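skuretti
Swapped the pads on the hand-held gripper last night. Still not sold on rubber, the left one is scuffed already.

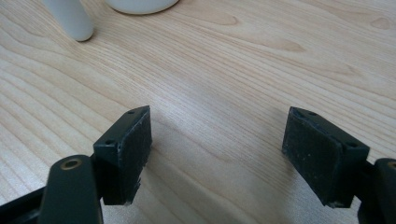 Pads open, kitchen table

vokik_5
Scuffed how? Mine did 300 grabs and looked the same as day one.

skuretti
White specks all over the face, bottom edge chipped. I doubt your 300.

Tevia
Dust, I reckon. Wipe it before you blame the rubber.

skuretti
Dust doesn't chip an edge – it's dragging on the table.

vokik_5
Then shim it up a bit. I'm not recounting.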